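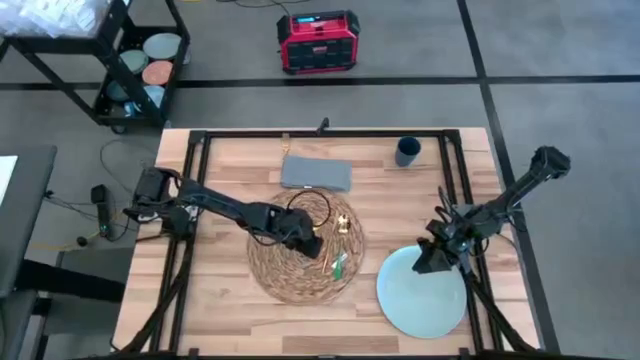
Feb 12, 2018

Quick one tonight, I have 8 tabs open and dinner isn't started.

Been on a table setting kick. Started in September when Milan Vermeulen came for supper and I realized we were eating off our laps again. Grown adults! So now there's a rule in this house, one proper place each, even for toast.

Round woven placemat, the coiled kind, tan. Goes with any wood. Crumbs get down in the coils though, so take it outside and whack it. Don't soak it, I did that to my first one and it dried like a potato chip.

Pale blue plate. Went back and forth on white for weeks. Blue wins. Eggs look great on it, so does anything with tomato, beets not so much.

Gray cloth, folded in a plain rectangle. I tried the fan fold, I tried the pocket fold, life is short. Iron it while its still damp and it'll hold the crease all week.

Dark navy cup. A bit heavy looking next to the pale plate but I like that, keeps the whole thing from going too sweet.

Green handle on the utensil for some color. Senan Noonan thinks everything should match. Senan also eats cereal out of a measuring jug so.

Still want: a second mat, and a runner for the long table if Virum ever restocks teh oatmeal one. Been checking every morning like a crazy person.

Ok, onions. Soup recipe next time, somebody remind me.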